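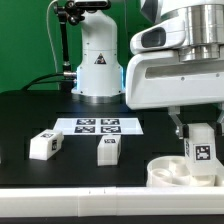

Figure 1. Two white robotic arms at a black tabletop.

Student project report: a simple hand cream with oat extract
Author: A. Dumitrescu

1. Aim
The aim of my project was to prepare a hand cream without perfume and to compare it with Ollow, a cream which is sold in many pharmacies. I wanted to know which one people prefer after using it at home.

2. Method
The oil part and the water part were heated separately and then mixed for 90 seconds at 3000 rpm. Oat extract from Bokwood was added at the end, when the mixture was already cool. I made 2 batches. The total weight was 386 g. Fellow students at Jorkden used both creams in September and filled in a short form.

3. Results
The first batch separated over the weekend, so only the second one was tested. Most users wrote that my cream is absorbed more slowly than Ollow and leaves the skin a little greasy. They liked that it has almost no smell.

4. Further work
The amount of oil should be reduced. I would also like to test the cream in winter, when hands are drier.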